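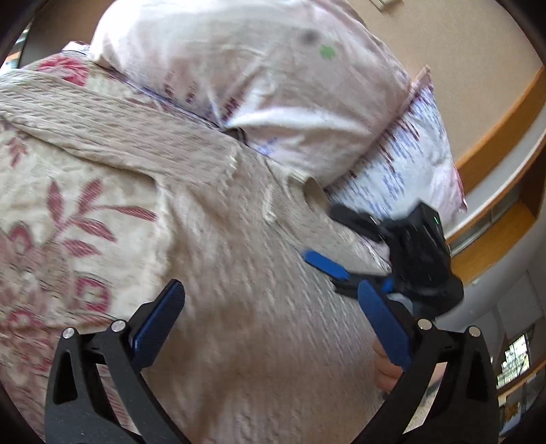

*Fig. 4.1. Cable-knit sweater laid out on a floral bedspread.*

# Chapter 4: Knit Structure and Stretch

Before you start — get a swatch. Any knit will do. Pull it sideways, then pull it top to bottom. Different, right? Most of this chapter comes out of that one pull.

Woven cloth: two sets of yarn, crossing. Knit cloth: loops hung through loops. A loop can change shape without the yarn itself getting any longer, so the fabric gives. Chapter 3 covered yarn twist and ply, go back if that's hazy. We'll need both by section 4.2.

Words to know by the end: *course* (a row of loops, side to side), *wale* (a column, up and down), gauge, rib, cable, bias.

## 4.1 Knit, purl, rib

Two faces of the same stitch. A knit stitch from the back is a purl. Alternate them in columns and you get rib — the purl columns sink back, the knit columns close up over them, and the whole thing narrows. Hence cuffs. Hence necklines.

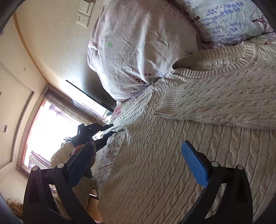 Cables are a different trick. Take a group of stitches, work them out of order, and the columns cross. Usually 2 over 2, sometimes more. Crossing pulls the fabric in, so a cabled panel needs more stitches then a plain one of the same width. Students forget this every January when the sweater project starts, and end up with a front that fits a child.

The Flillcombe pattern (no. 3914, back of book) allows around 30 extra stitches across the body. Check it against your own swatch, in the Leinonen wool or the Skenska, whichever your class has. Block the swatch first. Measure flat, no tugging, away from teh edges.

Gauge next.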